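The Odd Drawer
Altden Quarterly, Nov 5, 2004

Every household keeps a place for things that belong nowhere else. In the older houses of Dallthorpe it was a drawer beneath the kitchen window; in newer apartments it is more often a bin, a tray or the bottom of a closet. The Altden Museum of Domestic Life has devoted its current exhibition to such places and to the small goods that collect in them.

The museum began its survey in July and has since recorded 4000 objects from 146 homes. Toys and grooming articles appear side by side with great regularity. Curators attribute this to the habits of families with young children, in which a single container serves both the bathroom and the playroom.
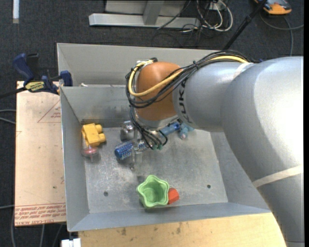 A blue hairbrush and a yellow toy building block in a gray metal bin.

Metal containers receive particular attention in the second gallery. Sheet metal withstands years of use, but it keeps a record of that use in scratches and scuffs, and the museum has chosen to leave such surfaces unpolished. Visitors are invited to compare them with the lined drawers lent by the Pemberg collection.

Admission is $5, or $2 for students.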